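Section 3: Setting the Table for a Side-by-Side Tasting

If you've come straight from Section 2, your two bottles of Cuautle syrup are mixed, labeled and chilling in the fridge, and you can leave them there for now. We're going to get the table and the cups ready first. I used to do it the other way round, and I'd end up hunting for cups with a sweating pitcher in one hand (and a guest already sitting down, asking if she could help).

This section covers the basic layout, which is one person tasting two drinks. Once you can set that up without looking at the guide, the group layout in Section 4 is the same thing repeated down a longer table.

3.1 What you need

From the Condosmont tasting box:

Clear plastic cups, two for each taster
The roll of blank dot stickers
The measuring pitcher with the 400 ml line
The tasting cards
The little pencil (mine rolled under the stove in February and I've been using a golf pencil ever since)

From your own kitchen:

A table you don't mind getting sticky
A soft cloth, and a dry dish towel
Plain crackers or white bread
A glass of water for the taster, and please make it a glass or a mug you'd recognize, so it never gets mixed up with the tasting cups

You can buy extra cups from Sakico if you run out. They fit the same cup sleeve as the ones in the box. Any clear plastic cup will do in a pinch, as long as the two in a pair match. I've tried it with one short cup and one tall one, and my sister-in-law spent the whole evening telling me the tall one tasted thinner.

3.2 Choosing and preparing the table

1. Pick a small table if you've got one. I love a square top for this, because you can put the taster on any side and the reach is the same. A round one works too. A dining table is fine, but stay at one end of it.

2. Check that it's level. Fill the measuring pitcher to the 400 ml line, set it on the tabletop and bend down to look. If the water sits higher at one side of the line than the other, fold a piece of cardboard and slide it under the short leg. Then check again! Folded cardboard settles after a few minutes.

3. Wipe the top with a damp cloth, then go over it with the dish towel. On wood, go with the grain.

4. Let it dry fully before you set any plastic on it. A damp patch makes a cup skate, and a light cup with nothing in it will skate quite a long way.

CAUTION: The Cuautle red is hibiscus, and hibiscus stains. On an oiled or unfinished tabletop, a spill left overnight is there for good. Keep the cloth within reach during the whole tasting and blot the spill. Don't rub it.

Note on table color: I get asked a lot whether you need a white surface. You don't for this kit. A white sheet of paper behind the cup does help if you're comparing shades of the same color, and you can slip one in at that moment and take it away again. For everything else I like bare wood. The warm color comes up through the plastic and the whole table looks friendlier, and people relax. Gudrun Frerichs, who proofread this section, would like it noted that she uses a white tablecloth and has never regretted it. (Gudrun doesn't serve the red.)

3.3 Getting the cups ready

5. Take the cups out of the sleeve from the open end, holding them low down on the outside. Try not to put your fingers over the rim or inside.

6. If two are stuck together, don't yank. Hold the outer one, give the inner one a quarter turn and ease it up. When that doesn't work, run the outer cup under warm water for a few seconds and try again. Squeezing is how you crack them, and the crack is usually so fine that you'll only find it when there's a red ring on the table.

7. Rinse every cup, even the brand new ones. New plastic has a smell. It's faint, but you'll pick it up the moment you put your nose in, and smelling is half the fun here. Use plain cool water with no soap, then shake out the drops and stand the cups upside down on the dish towel.

8. Hold each cup up to a window. You're looking for cracks, cloudy scratches on the wall, and bits of lint from the towel. A little frosting at the base is normal on some cups and doesn't matter at all.

9. Put your stickers on now, while the cups are dry. One dot goes on the underside of each cup, where the taster can't see it. Write the code for the drink on the dot before you stick it on, since writing on the bottom of a flexible cup is miserable. If you're only practicing the layout, skip the stickers and save them for the real thing.

Note: Don't write on the side of the cup. I know it's tempting. Ghazala Shaikh ran a whole evening with an A and a B in marker, and every single person preferred A. She swapped the drinks and they still preferred A.

3.4 Placing the pair

We're finally setting the table! I'll describe it from where the host stands, so if you're the taster, flip everything around.

10. Set the first cup down on the left, right way up, well in from the edge of the table. A full hand's width from the edge is a good habit. Elbows happen.

11. Set the second cup to the right of it, and a little farther back. I leave enough space between them that you could pick up either one without brushing the other. The small stagger is my own addition and you won't find it on the box. When the cups stand exactly level with each other, I've noticed people grab one in each hand and sip back and forth so quickly they can't tell me anything useful. With one set a bit behind, they tend to start with the near one and finish their thought before they reach for the other.

12. Leave both cups unfilled at this stage. Pouring comes last of all, after the cards are filled in at the top and everybody has had a cracker.

13. Look at the pair from the taster's chair. Sit down in it, don't just lean over! You want to see both rims clearly, with neither cup hidden behind the other.

14. Put the water glass and the crackers on whichever side the taster doesn't write with. The card and pencil go on the writing side.

If something's off:

The cups slide when you touch them. The table is still damp, or there's polish on it. Dry it again, and if it still happens, put a thin cork mat under each cup.

One cup rocks. Turn it over and feel around the base for a dent or a sticker that's folded over on itself.

You can't see the drink well from the chair. There's probably glare on the cup wall from a lamp or a window. Move the pair a few inches before you start moving furniture.

The taster is left-handed. Swap the card and the crackers. The cups stay where they are.

3.5 Practice run

Please do one dry run before your first guests come. It takes no time at all, and you'll find out which bit of the layout annoys you while there's nothing to spill. Bernd Voß, who talked me into writing this guide in the first place, does his practice run with plain tap water in both cups and asks his taster to pick a favorite. It's a wonderful way to learn how sure people can be about nothing.

15. Clear the pair away, put your hands behind your back for a second, then set both cups out again from memory. Left cup first, then the right one a touch farther back.

16. Nudge the tabletop gently with your hip. Both cups should stay put.

17. Compare your two cups with mine for the general spacing. They don't have to match to the inch.
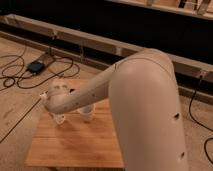 3.6 Pouring

18. Fetch the bottles from the fridge and turn each one over slowly a couple of times. Don't shake them, or you'll get foam.

19. Pour the left cup first, then the right, to the same height. Fill them less than halfway.

20. Hand over the card, pass the crackers, and keep your own opinion to yourself until the pencil is down. Refills are covered in Section 4.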